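Recording pick-and-place examples at home with the hand-held grippers

Quick write-up because I keep getting the same questions by message. This is for the snack packing task, but most of it carries over to any tabletop job. If you've never calibrated a gripper before, do the Flarden setup page first and come back.

What you need

Both hand-held grippers, charged
A clean lens cloth
A table you can get right up to
An open carton, shallow
A mixed lot of snack packets – soft ones, stiff ones, shiny ones
Muvuvel on the laptop, logged in to the right project (check this. I lost a whole Wednesday to the wrong project)

Step 1. Set the table, then leave it mostly alone

Don't tidy too much. A policy trained on a bare white bench falls over the minute someone has a patterned cloth or a bowl of fruit next to the box. We had that with the Wernport set, 380 clips, all on the same grey bench. Looked great on that bench. Useless in a kitchen.

So leave the household stuff where it lives. Oranges, tissues, thermos, flowers, fine. Coat on the chair, fine. Only move things that are going to get knocked over or that sit right in the path between the pile and the carton.

People's papers are the exception. Anything with a name, address or phone number on it that you can read, turn it over or put it in a drawer.

Step 2. Make the pile

Drop the packets in front of the carton and let them land how they land. Some overlap is good. Crossed wrappers, one half under another, printing facing any old way. If you lay them out in a neat row the model learns neat rows.

Mix the colours and the finishes. Foil wrappers throw glare and you want that in there. 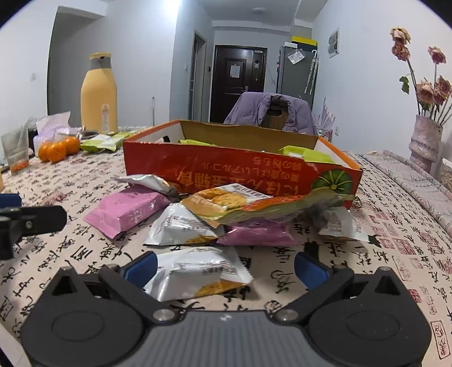
Step 3. Check your starting pose

Jaws wide open, fingers pointing at the pile, carton in view behind. Hold still for a slow breath before you move. Muvuvel uses the still bit to line up the clip start and if you skip it the trimmer guesses, badly.

Both blue pads need to be visible at the start of every clip. If one is out of view the tracking drifts and you won't know until upload.

Two-handed clips – the second gripper can sit off to the side, but keep it off the packets. If it's resting on a wrapper when the other hand pulls, the wrapper drags and the clip's no good.

Step 4. The grab

Come in from above, a bit tilted toward you. One pad each side of the packet. Close slowly until the packet stops shifting, then a touch more. Don't crush it. Biscuits are the worst for this, you'll have crumbs by lunch.

Grab near the middle for the stiff packets. For the soft floppy ones grab wherever there's something solid inside, not the crimped end, it slides out.

Missed it? Keep going. Open, back off a little, try again, all in the one clip. Itziar Quintana wants the recoveries kept and she's right, the early Tuhumury runs had none and the arm just sat there closing on air. Two retries max though, then cut and start over.

Step 5. The carry and the drop

Lift straight up first, clear the rim, then across. Not a diagonal. Diagonals clip the edge of the carton and the packet spins.

Lower it in before you let go. Don't drop from height. Open the jaws all the way, pause, then back out the way you came in.

Also record the reverse – taking packets out of the carton and putting them on the table. Same speed, same pauses. Tag those as "unpack" in the drop-down. Please don't leave the tag blank, the default is "pack" and then I have to go thru them by hand.

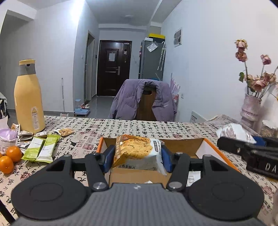 Step 6. Change things up between clips

After each lot:

Turn the carton, or shift it a hand's width
Stir the pile
Swap which hand leads
Stand somewhere slightly different

Small changes. No need to rearrange the whole room. Lights on for some, curtains open for others, write down which.

Step 7. Review before you upload

Play every clip at double speed. Bin it if:

Your other hand wanders in and touches a packet
Somebody walks past with their face showing
The gripper view goes black or smeary (wipe the lens)
You stopped halfway to talk to someone

Expect to lose a few. My last session I kept 86 and that was over three hours including a tea break, so don't panic if yours is slower.

Upload over wifi overnight, the files are big. Leave the laptop lid open or it goes to sleep and you'll get half a folder.

Common problems

Jaw width reads zero the whole clip: recalibrate, then re-record. Can't be fixed after.

Clip won't trim: no pause at the start. See step 3.

Packet sticks to the pad: sticky residue. Damp cloth, dry it properly, carry on.

Wrist hurts: stop. Shorter sessions, swap hands, the clips get sloppy when your tired anyway.

Next page is the two-handed hand-off task, still being written. Should be up in April.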